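**Two-arm bench, pre-run inspection and gripper trial sheet**
Skillonberg workshop, April
Rig: left and right arm, one wrist camera each, Kuzmenko controller
Grippers on trial: Ikex truss-finger (fitted), Genham flat-pad (on the shelf, used for comparison)

Mark each line OK, WATCH or STOP. Write a comment even if the answer is OK. The comments are the bit we all end up reading!

## 1. Before power

- [x] **E-stop within reach of the operator's chair.** OK. Pressed and released it twice, and the controller saw it both times.
- [x] **Bench clamps tight.** OK. Quarter turn on the front one.
- [x] **Arm base bolts, witness marks lined up.** OK both sides. The paint on the left marks is wearing thin, so redo it when the pen turns up.
- [x] **Air line and mains lead off the floor.** OK.
- [ ] **Spare finger screws in the tin.** WATCH. Two left. Please order more before the Genham set goes back on, as it takes the same size.

## 2. Grippers

- [x] **Fingers open and close by hand with power off.** OK. The Ikex pair is lovely here, no gritty spot at mid-travel like the old ones had.
- [x] **Finger frames free of cracks.** OK. Went along every strut with the torch. I was ready to be fussy about the open triangle shape, but it cleans up in no time and you can see straight through it to check for damage.
- [x] **Fingertips clean.** OK after a wipe. Modelling clay gets into the tip grooves, so use the soft brush and keep the scraper away from them.
- [x] **Housing screws snug.** OK. Do them cold, before the motors have been working.
- [ ] **Closing force at lowest setting.** WATCH, left side only. It read a touch higher than the right on the spring gauge. Not a reason to stop, but check it again after the next firmware load.

*Comparison note:* the Genham pads are better on flat, heavy things, no argument. They're wide and grippy and they don't care if you come in a little crooked. Where the Ikex fingers win is getting in beside something without knocking its neighbour. We ran the same pick 30 times with each set. The Genham pads bumped the next object 8 times and the Ikex fingers did it 2 times. I was grinning by the end of that one.

## 3. Cables

- [x] **Wrist camera leads seated at both ends.** OK. Tug test done.
- [x] **Enough slack for full wrist turn.** OK. Turn the wrist slowly to both limits with the arm parked high and watch the loop the whole way.
- [ ] **Slack doesn't hang into the work area.** WATCH. With the wrist rolled inward, a loose loop can droop lower than you'd think. A longer cable has been suggested. I'd sooner try a clip halfway along the forearm first.
- [x] **No shiny or flattened spots on the sheath.** OK.

## 4. Cameras

- [x] **Lenses clean.** OK. Cloth only, no spray near the mounts.
- [x] **Both pictures live in the controller.** OK. Left came up straight away and right needed one restart of the viewer.
- [x] **Mount doesn't shift when nudged.** OK. Big improvement over the old bracket, which sagged during a long session and spoiled a whole afternoon of picks.
- [ ] **Glare check on polished metal.** WATCH. Bright spots on a steel surface can wash out the edge the camera is looking for. Dropping the exposure one step helped. Dropping it two made everything dark go to mush. Try a sheet of baking paper over the lamp before touching the settings again.

## 5. Controller

- [x] **Speed limit at slow for first moves.** OK.
- [x] **Keep-apart distance between arms switched on.** OK. Kuzmenko calls this "arm spacing" and hides it under the second menu. Check it every time, as loading a saved job can turn it off.
- [x] **Stop on contact, both arms.** OK. Tested against the foam block. It stopped softly and let go when told, and I like this a lot better than the old controller's habit of holding on.
- [x] **Log folder has room.** OK.

## 6. Shared middle zone, both arms in

Do this part last, at slow speed, hand on the stop button.

- [x] **Work surface wiped and only test objects on it.** OK. The smudges are old marks and don't come off, so don't scrub.
- [x] **Tall or stacked objects steady before the arms come in.** OK with clay under the base.
- [x] **Tips clear of each other at the closest point.** OK.
- [x] **Each wrist camera clear of the other arm.** OK. 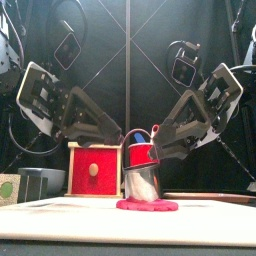 *Photo: Skillonberg workshop, bench camera*

Comments on section 6: the crowded middle is the setup I'd been looking forward to. The steel cup sits on a patty of pink clay with the red cup nested on top, right beside the red box with the wooden knob, so each gripper has something close by to be careful of. The right fingertips come up against the side of the red cup while the left ones sit just over the box. With the Genham pads I wouldn't bring both arms in this close without moving the box over first.

- [x] **Thin handles and wires noted before closing.** OK. The wire handle looping over the cups is easy to forget. Approach from the side, and back out along the same line you came in on.
- [ ] **Clay base checked between runs.** WATCH. Press it down again whenever the stack has been lifted. Swap it for fresh once it gets crumbly.

## 7. Shutting down

- [x] Arms parked high and apart, grippers open.
- [x] Controller off before mains.
- [x] Clay back in its tub with the lid on.
- [x] Comments copied to the trial folder.

**Result:** fit to run at slow speed with the Ikex fingers. Normal speed waits on the left closing force and the forearm cable clip.

**Next sheet:** same checks with the Genham pads on the left and the Ikex fingers on the right. Mixed pair, same objects. Can't wait to see how the controller copes with two different finger lengths, so measure both and enter them before the first move.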